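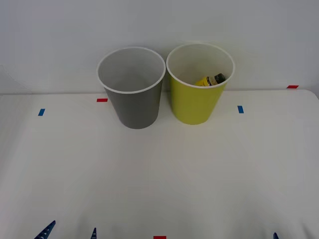
Nayara Quintana: a coffee break you have to put on a calendar is a meeting with a drink in it, and I will die on this hill

1/ Nayara left that under my post yesterday and I've been arguing with her in my head ever since, so you're all getting a thread. It's about coffee breaks at work, what they were and whether you can have one when everybody's in a different kitchen.

2/ Background for new people: I work at Stutis, we do scheduling and billing for dental offices, and there were 14 of us on one floor until we all got sent home. It is now May 2020 and I have said more words to my toaster than to the accounts team.

3/ I used to think I didn't like the coffee break! I thought I was a person who tolerated it. I'd stand there with the bad coffee hearing about Mathias Pichler's gutters and think about my inbox. Now I would pay cash money for a gutter update. Mathias if you're reading this, did the guy come back?

4/ Stuff I learned at the coffee machine over the years, in no order: that our biggest customer was about to leave. That you can freeze ginger. That Hefin Beddoe can whistle two notes at once (he can, it's horrible). How to file the parking form so it doesn't bounce. Where the good stapler lives.

5/ Not one of those would ever be sent as a message. Can you imagine? "Hi team, quick note, ginger freezes." And the customer one was so vague when I heard it, just somebody saying the calls had gotten kind of short and polite. You don't write that down. You say it while you're waiting for the water.

6/ So in week one we did the obvious thing and put a coffee call on everyone's calendar. All 14 of us in little boxes. Silence. Then three people talking, then three people apologizing, then silence again. Then my boss said "well, this is nice" and I could see her looking at the clock on her microwave.

7/ The problem with the big call is there's only one conversation and everybody has to be in it. At the machine there'd be two or three going and you could drift. You could also LEAVE, which I never appreciated. You pick up your coffee and walk off and it isn't rude. On a call you have to announce it and wave.

8/ I hate the waving. Why are we all waving. I waved at my dentist customer. I waved at the bank.

9/ Second try was a chat room called "kitchen" on Prakum. Better! People post there. But it turned into pictures of bread pretty fast, and I say this with love for the bread, I have nothing to add about bread. I've clicked the little heart on I think 57 loaves.

10/ Third try was Janaína Amaral's idea and it's the one I want to defend. Two people, phone call, no video, at whatever time your own coffee is ready. You ring the next name down the list. If they don't pick up, fine, you ring the one after. No calendar, no link, no waving.

11/ Audio only makes a huge difference for me. I can wipe the counter. I can stare out the window at the guy across the street who is building something (a shed? a boat?) and just talk. When I'm on video I spend the whole time monitoring my own forehead.

12/ And it gets quiet sometimes and the quiet is okay, you can hear the other person stirring. Junpei Ebihara and I had a long gap on the phone and then he said "I think I'm going to learn to drive." The man is older than me and had never mentioned not driving! You don't get that in a room of little boxes.
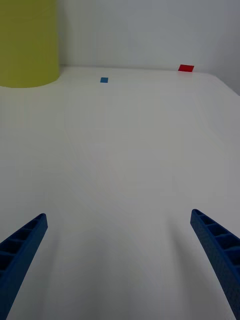

13/ OK so, objections. Nayara's is that a list is still a schedule. Kind of? But a schedule says when, and this only says who. I think the when is the part that makes it feel like work. She's going to reply to this within a minute, watch.

14/ Hefin's objection is that he doesn't like the phone, period. It makes him feel like something bad has happened. Fair. He's marked on the list as "message first" and people do. He and Mathias mostly send each other long voice notes instead, which to me sounds like homework but they're happy.

15/ My own objection is that you lose the eavesdropping. Half of what I knew about that company I knew from standing with my back to somebody. I have no fix for this. If you have a legal one, tell me.

16/ There's also the folks who used to slip out to Trnka on the corner instead of using the machine. I was in that crowd maybe once a week, when I felt rich. Walking there was the good part, you had that stretch of sidewalk where you could say "so is it me or was that meeting weird" before anyone else caught up.

17/ I tried to copy that too. Janaína and I both went out for a walk in our own neighborhoods with our phones in our pockets and complained the entire way around the block. Ten out of ten, did it again the next morning, got rained on, kept going. She got barked at by some enormous dog and I heard the whole drama live.

18/ A few people asked how long these calls run. Mine are as long as the cup. If I want out I say "that's me done" and we hang up, and it feels a lot like walking off down the hall. Please steal this phrase. It's saved me from so many goodbyes that take longer than the talking did.

19/ And if you're a manager: please don't join the list and please don't ask what we talked about. Mine asked to be on it, then thought it over and took herself off, and I respect her a lot for that. (She calls me anyway sometimes. We talk about her tomatoes. She's good at tomatoes.)

20/ Someone at a place with 200 people asked me if it would work for them. I don't know! I think I'd do it by floor or by whoever used to share a machine. I wouldn't pair strangers up and give them a fun question to answer. I had a fun question once at a training. What kind of weather am I. I still think about it in the shower.

21/ Also, for the coffee people who've been very patient: yes I'm still using the drip thing with paper filters, no I haven't bought a grinder, yes I know. The stuff at the office tasted like a wet cardboard box and I drank four a day, so you can't shame me.

22/ Nayara replied while I was typing number 18. She says "a list is a schedule wearing a hat." She also says she'd like to be added to somebody's list. Nayara, I'm calling you tomorrow when the kettle's done. Pick up or don't.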